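1/ Right, I've been promising a thread on learning to bake rye bread from a starter and I've got a cup of tea and a free evening, so here we go. It's long. Mute me now if you don't care about flour.

2/ Background: I've baked white tin loaves for years. Fine, dependable, a bit dull. Then in August I stayed in a little place above a bakery called Festero and ate their dark rye every morning with far too much butter, and I came home completely unable to enjoy toast.

3/ So I made a starter. Wholemeal rye and water in a jam jar, stirred daily, left on top of the fridge. Day two it smelled of wet cardboard. Day four it smelled of nail varnish and I nearly binned it. Day six, apples! Proper sharp apples, and it had climbed right up the jar.

4/ You're meant to name them, apparently. Mine's called Moon, on account of the craters.

5/ First loaf: brick. I treated it like wheat dough and kneaded it for ages waiting for it to go stretchy. Rye doesn't go stretchy. It goes like tile adhesive and gets under your rings. I had it in my hair.

6/ Second loaf: also a brick but with a cave in it, big hole right under the crust and a gluey layer at the bottom. I ate it anyway. Toasted hard with cheese on, you can get through most things.

7/ Then I found the old Endemine forum (does anyone else remember it? orange background, terrible search) and someone on there had written out their rye in such plain terms that it finally clicked. Stir, don't knead. Wet hands. Tin, always a tin. Leave it alone.

8/ What I do now, for one big tin:

- 100 g lively starter
- 655 g wholemeal rye
- warm water till it's like thick porridge (I add it by eye, sorry, the flour's different every bag)
- salt, a good two teaspoons
- a spoonful of black treacle
- caraway if you like it, and if you don't, more for me

9/ Mix the starter with a third of the flour and enough water to make a sludge, the night before. Cover it. By morning it should be domed and full of little holes. If it's flat, wait. I've gone ahead with a flat one twice and regretted it both times.

10/ Everything else goes in after breakfast. Wooden spoon, a couple of minutes, done. Scrape it into a greased tin, smooth the top with a wet hand, dust it with flour. When the flour cracks on top like a dried-up pond, it's ready for the oven.

11/ Very hot for the first bit, then turn it down and give it another 45 minutes. My oven runs cool on the left so I spin the tin halfway. Yours will have its own nonsense.

12/ And then the hard part. You can't cut it. You really can't! It needs a whole day wrapped in a tea towel or the middle is putty. I know how it smells. Go out. Go for a walk. I've started baking it in the evening so I'm asleep for the worst of it.

13/ Someone asked about flour. I get the Takora stoneground in the big paper sack, split with my neighbour. It's coarser than the supermarket one and drinks a lot more water. Both work. The supermarket one gives you a neater slice, the Takora tastes of more.

14/ Someone else asked whether you need a special basket, a lame, a cast iron pot etc. For this loaf, no. Tin, bowl, spoon, tea towel. I bought a basket and there are onions in it.

15/ Keeping it: wrapped, cut side down on the board, it does a week easily and I like it best on day three. Slices freeze well. Stale ends go in the blender and then into meatballs, or get fried in butter with brown sugar and put on ice cream, which sounds odd and is the best thing I've made all year.

16/ The table. Fake gerberas in the little glass vase, and the blue ones lying flat on the table. 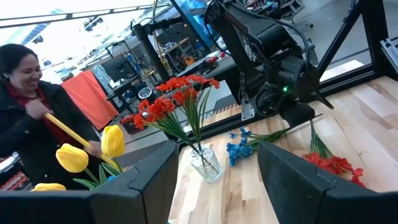

17/ **Questions I keep getting, all in one go**

Can you use light rye? Yes, less water.

Can you leave out the treacle? Yes, it'll be paler and a bit sourer.

My starter has grey liquid on top, is it dead? No, it's hungry. Pour that off and feed it.

Pink streaks or fuzz? Bin it, jar and all. Don't be brave.

18/ Do you have to feed it every day for ever? God no. Mine lives at the back of the fridge and gets fed when I bake. It went two weeks over the summer with nothing at all and needed a couple of feeds to wake up, that was it.

19/ Next up I want to try one with sunflower seeds soaked overnight, and possibly one with leftover bread mashed into the dough, which the forum lot swear by. If you've done the mashed bread thing please tell me how much you put in, I've seen everything from a slice to half a loaf.

20/ If you bake this one, show me the crumb. Holes, glue and all. I've got a spare jar of Moon going too if anyone local wants a blob, just bring something with a lid.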